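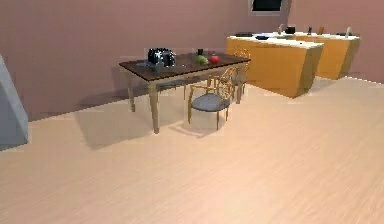
*Figure 9. Dining room and kitchen practice scene in the simulator.*

## Setting up a table-clearing task

Use this section to build your first pick-and-place task in Plirkum. You need a finished install, a robot profile, and a scene. The steps use the scene in Figure 9, but they work the same way in any room that has a table and a counter.

**Before you start**

- Save any open project. Loading a scene closes the current one without asking.
- Check that your robot profile shows a green mark in the **Profiles** tab. If it doesn't, go back to the Hekura arm set-up section.

### Load the scene

1. Open **Scenes** and choose the dining room and kitchen.
2. Wait for the status line to read *Ready*. The first load takes up to 30 seconds.
3. Press **Settle**. Objects drop the last small distance onto their surfaces and come to rest.

> **Note:** If an object slides off a surface during settling, press **Reset** and settle again. If it happens twice, lower the time step to 2 ms.

### Pick the objects

4. Click the red apple on the dining table. Its name appears in the **Targets** list.
5. Click the green fruit next to it and add it the same way.
6. Leave the cup out of the list for now. It stands right behind the green fruit, and the planner will treat it as something to avoid.

> **Caution:** The two fruits are very close together. With the default grip width, the fingers can touch both. Set **Approach** to *From above* and reduce the opening before you run.

### Choose where things go

7. Select **Place zone** and draw a box on the white top of the nearer counter. Keep it clear of the dark, flat item and the dish at the left end.
8. Set the zone margin to 8 cm. Smaller margins are allowed but cause more failed placements.

### Set the base path

9. Turn on **Show path**. A line is drawn from the start point to the table, and from the table to the counter.
10. Check the line near the chairs. The backrests are open, and a coarse collision shape may let the arm pass through the gaps. Change **Collision detail** to *Fine* for all three chairs.
11. Drag the start point to the open floor on the right side of the room if the path is blocked.

> **Note:** Fine collision shapes slow the run. Use them for the chairs only - the counters and table work well with the coarse setting.

### Run and save

12. Press **Run once** and watch the log. A failed grip is listed with the object name and a short code.
13. When the run ends without errors, save the task under a new name. The supplied scene is read-only.

For the list of error codes, see the Balogh planner section.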